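Rulau shop signs for second two-arm bench, skips the chairs again

Mar 30, 2018

Bellow, the contract sewing and finishing shop in Rulau, has approved money for a second two-arm handling bench, to be ordered from Teritz before the quarter closes. The lounge chairs, requested in each of the last 6 budgets, have been moved to the next one.

The first bench is on cloth handling, a job the original purchase request described in one line as "simple."
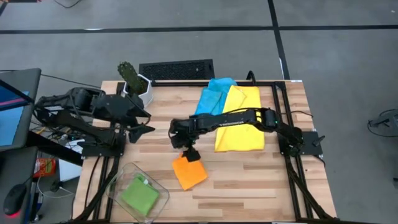
Why buy a second bench before the first has finished its trial? Teritz is holding its price only until the end of the quarter, and Bellow would sooner argue over results than over a higher quote.

The approved budget comes to 93 thousand dollars, with 50 of that going to the arms and frame. The rest is split among spare grippers, cabling, installation and a line called "other," which went over by itself last time. A competing bid from Besnard was cheaper on paper – until freight, training and a service plan were added on page four.

Planning hours were a sore point as well. Bellow logged 205 of them on the first bench, many spent deciding where it should stand. 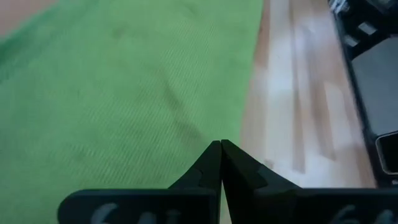
The second one will stand next to it. Spare fingers are being ordered up front this time, and the service plan has been cut to a single year with an option to renew. Delivery is expected in the summer, although the contract says only "upon readiness" – Bellow has asked Teritz whose.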